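# Open day at Wadbridge: an interview with Slamet Nair

The repair and reuse shop at Wadbridge held its open day on September 23, 2023. Visitors could walk through the sorting room, the parts store and the robot bench. Slamet Nair runs the bench for Fellness, the company that owns the shop. We spoke to him between the morning and afternoon demonstrations.

Nair started at Fellness as a repair technician and moved to the robot bench in January. "I had opened a lot of office computers by hand," he said. "They asked me because I knew where the clips were."

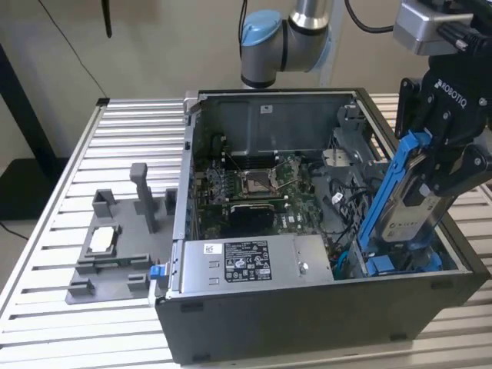

## Why hard drives

The demonstration is about drives in plastic caddies. Offices send their old towers to Wadbridge in batches of 200, and the drive has to be dealt with before anything else in the case is sold on.

"It's dull work and it matters," Nair said. "If you miss one drive, you have a customer's files going out the door. So that's where we started."

Visitors asked him most often about speed. He told them a person is faster.

"I can have a drive out before the arm has finished lining up. I say that to every group. But I can't do it all day without my wrists hurting."
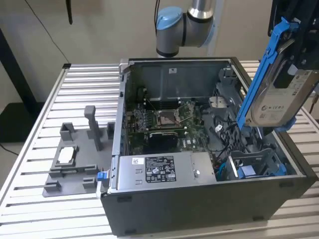 *A hard drive in its blue caddy, held over the drive bay side of an open Dell tower.*

## What is hard about it

Nair said people expect the grip to be the difficult part. For him it is the angle. A caddy that goes in slightly crooked will catch on the bay, and pushing harder can crack a tab.

"With your hand you feel it and you wiggle it. You don't think about it. Getting an arm to do a small wiggle took us 10 weeks."

Cables are the other problem. Two towers of the same model can have their cables tucked in different places, depending on who last had the side off.

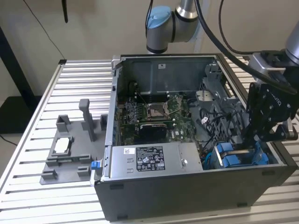

The shop keeps to one family of cases for now. Conmont, which sends in most of the towers, has agreed to sort them by model before shipping. Nair would like to add a second family next year, but he wants the current routine to run for a full shift first.

"We stop it and check after every 4 towers," he said. "I'd like that to be a bigger number."

## Visitors and questions

A group from Liew, a training center nearby, stayed through two demonstrations. Several of the students wanted to know if the arm would replace the people in the sorting room. Nair said no one there has lost a job over it and that he still needs technicians who know computers.
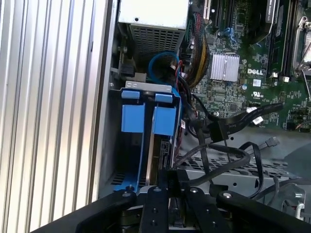

"Somebody has to look at the board and say if it's worth keeping," he said. "The arm has no opinion on that."

Asked what he would change for the next open day, he said he would put the benches further apart and bring more chairs. The afternoon group was already waiting at the door, and he went back to set up.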